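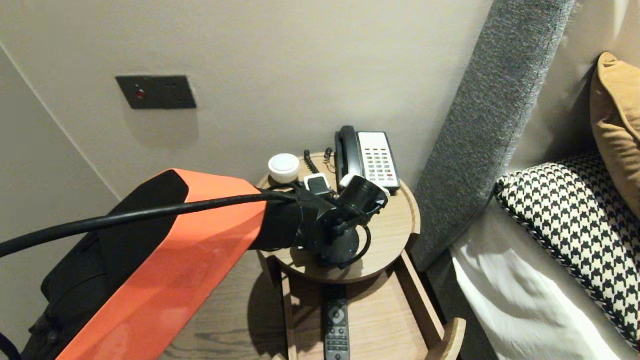

Cyprian Lis asks whether the bedside telephones at Bindale are to be withdrawn when the rooms are refreshed in August. They are not. Every bedroom will keep a telephone within reach of the pillow.

2/ Guests told us in writing that they still use it - for reception, for the early call and for late requests to housekeeping. The night desk is staffed until 6 and the day team takes over from then.

3/ The round bedside tables also remain. The raised rim stops small items rolling off and the lower shelf is the proper place for the television remote control. Room attendants are asked to return it there at each service.

4/ Table tops are to be wiped with a damp cloth only. Please do not use spray polish near the telephone keypad.

5/ Work begins on the Kirar wing on a Thursday and covers 14 rooms, followed by 12 on the Moen side. Guests booked in either wing will be moved at no charge.

6/ Questions about existing bookings should go to reception - extension 3000 from any room.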